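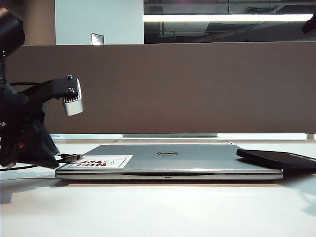

Unnur asks if an episode can still be called good when the lid comes up but the phone has moved on the way. She thinks it should not be. In her opinion the policy will learn that the phone is a part of the lid, and we will then see it lifting everything together, with great confidence, when we bring it to Andrade in February.

Bench notes > Funis > Data collection > Laptop and phone

Saturday, January 16, 2021

I write my answer to Unnur first so that it does not get lost. I agree with her, but only from now on. The instruction text we gave to the operators says "open the laptop" and has no word about the phone. Someone who reads it literally has done nothing wrong by tipping the phone off. I changed the instruction in the Buden form this morning to: "Take the phone off the laptop, put it flat on the table, then open the laptop." Old episodes keep the old text. Please do not edit the text on old episodes to make them match, even if it looks cleaner. The text must be what the operator had in front of him.

Setup of today. Silver Dell laptop, closed, lying flat on the white table, with the front side to the camera. Phone on the right end of the lid and hanging over the side a little. Arm on the left. The start pose of the gripper is over the left end of the lid, free from it. I leave the sticker on the lid (NICE TRY). Siebe wants it removed, his argument is that the network will use it as a landmark. My argument is that real laptops have stickers, and we will have a second laptop without any in the next batch anyway. We did not finish this discussion.

Plan was 30 episodes before lunch. I made 30, but after lunch was already cold. Nine of them I have marked as rejected. I list the reasons in words and not by code, as the codes in Buden still mix "operator error" and "scene error" and I do not trust my own choices there.

- The phone was pushed instead of gripped. It is thin, it is lying on a smooth lid, and the teeth of the gripper find no edge to go under. The part that hangs over the side is the only good place to take it, and from the left this is a long reach. When I come in too low I push the laptop with me.

- The lid was opened and then fell back. The hinge is stiff in the beginning and then suddenly light. I lifted too slowly and let go too soon. In the playback it looks like a success for almost a second, so whoever labels these should watch until the end of the file.

- I stopped recording too early. This is purely my fault. I let go of the pedal when the lid was up, but the arm was not yet back to the start pose. The rule is that the arm goes home before the pedal.

Episode 13 is a strange one and I did not reject it. The phone slipped out of the grip, landed flat on the table beside the laptop, and from there I went on as normal. By the rule the result is correct. By common sense the release was an accident. I gave it the tag "ask". Reinaldo, can you look at it and decide? If we keep it, I would like that we keep all of this type, and if we throw it away the same. Last month we did both and now we cannot say which.

A remark on the black phone. It is glossy, and with the ceiling light on, the reflection changes when the arm passes between. In the depth stream I get holes exactly where the phone is, and in a few episodes it looks like there is no phone at all, only a rectangle of nothing. The color stream is fine. Osvaldo suggested a matte case. I would prefer to try the matte case as a separate condition and keep the naked phone in the set too, otherwise we make the problem go away only on our own table.

Variation. I have to be honest about how little I moved things. For the first part I put the laptop back on the same spot each time without thinking about it. My hands have learned the spot. After that I turned it by a small angle before each episode and put the phone at another place on the lid, but always on the right half. So the set is now "phone right, arm left" and nothing else. Before anybody trains on this, we need phone in the middle, phone on the left under the gripper, phone near the hinge, and no phone. The no-phone case is important with the new instruction: what should the arm do when it is told to take the phone off and there is none? I think it should go directly to the lid. Skarphéðinn thinks it should wait. We should write down one answer before we record it, otherwise each operator will show his own.

Cable. Keep the loose cable near the foot of the arm from touching the laptop during reset. Twice I started with it lying against the side of the laptop, and when I rotated the laptop it pulled. I put this as a line on the reset sheet, between "arm home" and "check phone".

Speed. I am slower than Siebe, and this is visible in the data. His episodes have fewer pauses. Mine have a pause before each grip, where I look at the screen, then at the table, then at the screen again. Unnur told me before that a pause is a poison for this kind of training, since the model learns to stand still and cannot find the way out from standing still. I tried today to do the thinking before I press the pedal. It helped for the phone. For the lid it did not help, I still stop above the front edge each time to look for the seam. Perhaps we could cut the still frames afterwards, but I would not like to do this by a script without seeing what it takes away. One of my pauses is real waiting, when the lid is still swinging.

Numbers for the table on the wall: target for this task is 80 good ones under the new instruction. Everything from today counts for it, I changed the text before the first recording. The episodes from before do not count, even the nice ones.

To do next session:
Siebe records the next batch, so that we have two hands in the set.
Phone on the left half and in the middle, at least.
Ask at Clodby if the ceiling light over this bench can be switched separately. I would like some episodes with it off.
Clean the lid. There are finger marks near the front and I do not know if they are mine from the resets.
Copy the raw files to the second disk before deleting anything. The upload says "complete", but the size is not the same on both sides and I have not found why.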